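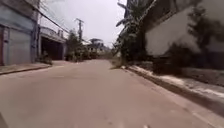 Is a folding trolley worth buying if you only do short trips on foot?
It's worth it once you carry anything heavier than two bags of shopping, and a waste of cupboard space if you don't.

Search this site Enter keywords Go

Kalten folding trolley, four wheels, flat deck. Paid 1,220 baht at Gillby, March, no discount. Had it a few weeks now so here goes, quick one, I've got to be out by 4.

What I use it for. Water mostly, the big packs. Rice. Parcels for posting. Once a small bookcase, which was silly. The walk is 400 metres each way down our road, Chaimongkol end, concrete the whole length, raised pavement on one side with a low kerb. Shutters and garages right up to the pavement. So it's road for the pushing and kerb at both ends.

On the concrete: very good. Rolls straight, doesn't pull. Full load of water and I can steer with one hand, other hand for the umbrella. Noise is the thing. Hard wheels, hard surface, and early in the morning with all the shutters down it rattles back at you off the fronts. Put an old bath mat on the deck and that took the worst off. Without a load it's louder, oddly.

On the kerb: less good. Front wheels are small. Even a low kerb you have to stop, tip, lift, and if the load's high it slides towards you. The strap that comes with it is thin and the hook bends. I bought the Ultine elastic strap instead and binned the other. Should of done that on day one.

Joints in the road. Fine at an angle. Straight on, the front wheels catch a bit and whatever's on top jumps. Not eggs then. Eggs in the rucksack.

Folding. Foot on the red catch, pull the handle up, done. Stiff for the first week, eased off since. Folds flat enough to go behind the door. The handle doesn't lock when it's folded so if you carry it by the handle it opens on your shin. Carry it by the deck.

Handle height. OK for me, I'm short. A tall person would stoop, I think. There's one more notch on it than I use.

Wheels so far, no flat spots, one has picked up a thread that I cant get out with scissors. Bearings quiet. Brake on the back pair only, and it holds on a driveway slope but you do need to push it right down until it clicks.

Rust, a little, on the bolts under the deck. My own fault, left it out in the rain. Wiped off with oil.

Compared with my old two-wheeler: the old one was better on kerbs and steps, no contest, and worse at everything else. If your walk is mostly pavement with driveways cut through it, get the two-wheel kind. If you can use a quiet road, as I do, this one is far less work on the arms.

4 out of 5. Loses one for teh strap. Would buy again at that price, wouldn't pay a lot more. Bigger deck version exists, not tried it, Gillby had it on the top shelf and I couldn't reach.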